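Fuledia libera la versión nueva de Orar, su planificador para ropa y telas

Redacción. Sábado, 9:40

Fuledia ha publicado esta mañana la nueva versión de Orar, su paquete de planificación para manipulación de prendas. Descarga abierta, documentación a medias (lo reconocen en las notas) y un cambio de formato que va a obligar a más de uno a reconvertir sus datos. Vamos por partes, que hay bastante.

Lo principal: Orar ya no trata la prenda como una malla cerrada. Hasta ahora el programa intentaba reconstruir la superficie entera antes de proponer un agarre, y con una camiseta extendida funcionaba bien, pero con cualquier cosa acolchada se atascaba. Pliegues, brillos, costuras que el modelo tomaba por bordes. El nuevo módulo busca primero los puntos que le sirven (puño, cuello, bajo, cremallera) y planifica sobre esos puntos. El resto de la prenda queda como zona incierta y se vuelve a mirar después de cada movimiento.

Según la empresa, el conjunto de entrenamiento suma 2.519 demostraciones de plegado y extendido, grabadas en viviendas y no en laboratorio. De ellas, 159 son de abrigos y chaquetas acolchadas, que era justo la categoría que peor iba. Pocas, dicen los propios desarrolladores, pero antes no había ninguna.

El control también cambia. La versión anterior mandaba trayectorias completas y esperaba a que terminaran. Ahora se envían tramos cortos que se pueden cortar a mitad si la tela se escurre o si la pinza cierra sobre dos capas en vez de una. Fuledia da una cifra de 53 milisegundos entre la lectura de la cámara y la orden corregida, medida en su propio equipo. No hay prueba independiente todavia.

La percepción corre aparte, en un proceso llamado Nartey, que hasta ahora era una biblioteca interna y se publica por primera vez. Nartey recibe la imagen de la cámara de muñeca, corrige la distorsión del gran angular y devuelve los puntos con un valor de confianza. Quien ya tenga su propio detector puede enchufarlo en el mismo sitio, la interfaz está documentada (esa parte sí). Dos avisos en las notas: con luz de ventana directa sobre tejidos brillantes la confianza baja mucho, y las sábanas de cuadros siguen dando falsos bordes cerca del bajo de la prenda. Lo tienen apuntado como fallo abierto, sin fecha.

Para quien viene de la versión vieja, lo incómodo. Los archivos de demostraciones cambian de estructura: la apertura de la pinza se guarda ahora en cada instante y no solo al abrir y al cerrar. Hay un conversor incluido, pero rellena los huecos por interpolación y la empresa recomienda no mezclar datos convertidos con datos nuevos en un mismo entrenamiento. Los que tengan mucho material grabado van a tener que decidir. El conversor trabaja por lotes de 1.000 archivos como máximo y no retoma donde lo dejó si se interrumpe, asi que paciencia.

También desaparece el visor antiguo. Lo sustituye Wuster, que se abre en el navegador y permite recorrer una demostración instante a instante, marcar los puntos a mano y comparar lo que propuso el planificador con lo que hizo la persona que sujetaba la pinza. Lo hemos probado un rato en la redacción. Va fino con grabaciones cortas; con las largas tarda en cargar y la barra de tiempo salta. El etiquetado con teclado se agradece, los atajos se pueden cambiar. Falta exportar las marcas a un formato que no sea el suyo.

Una chaqueta acolchada extendida boca arriba, con la cremallera central a la vista, y las dos almohadillas azules de la pinza de mano junto al bajo. 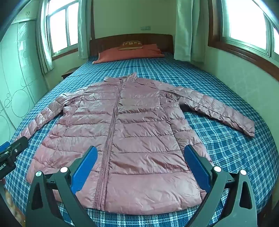 ¿Hace falta un brazo robótico para empezar a usar Orar?
Para grabar demostraciones y entrenar basta con una pinza de mano con cámara y un ordenador con tarjeta gráfica; el brazo solo se necesita para ejecutar los planes.

Sobre compatibilidad: los controladores de brazo de la versión anterior siguen valiendo, pero hay que recompilarlos. Los de pinza no, esos se han reescrito y piden una calibración nueva de apertura. Son unos minutos por pinza. Si se salta ese paso el programa arranca igual y no avisa, cosa que ya ha generado quejas en el foro del proyecto.

En licencias no hay novedad para Orar ni para Nartey, mismas condiciones que antes. Wuster va con licencia propia, gratuita para uso académico y de pago para empresas; el precio no está publicado y hay que pedirlo por formulario. Los pesos del modelo se descargan aparte y no vienen en el instalador.

Lo siguiente, según la hoja de ruta: plegado con dos pinzas coordinadas, hoy solo en pruebas, y una versión ligera de Nartey para equipos sin gráfica dedicada. La primera está anunciada para julio. La segunda aparece en la lista, sin mes.

La versión anterior seguirá recibiendo correcciones de seguridad hasta que salga la de julio, después se archiva el repositorio. Las notas completas y el conversor están en la página de descargas de Fuledia.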